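Support > Furniture > Set-up Guides
May | Prepared by Inês Amaral, Helgate Product Support

4. Leveling the Stinderer Table

1. Place the table in its final position. Two persons are required to lift it.
2. Turn each foot clockwise until it is fully seated.
3. Press on each corner in turn. Lower the foot at any corner that moves.
4. Tighten the leg bolts with the 6 mm key.

Note: Check the bolts again after 30 days of use.

CAUTION: Do not drag the table. Sideways force may damage the legs.

Once leveling is complete, the table may be used for meals. Loads must not exceed 40 kg. Dishes at room temperature may be placed directly on the surface, as with the lavender plate shown on a white tabletop. A heat-resistant mat is required under cookware taken from the oven or stove.

Contact Product Support | © Helgate | Back to top

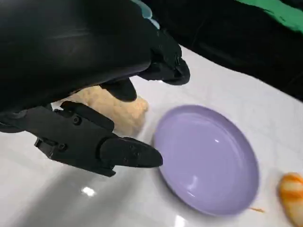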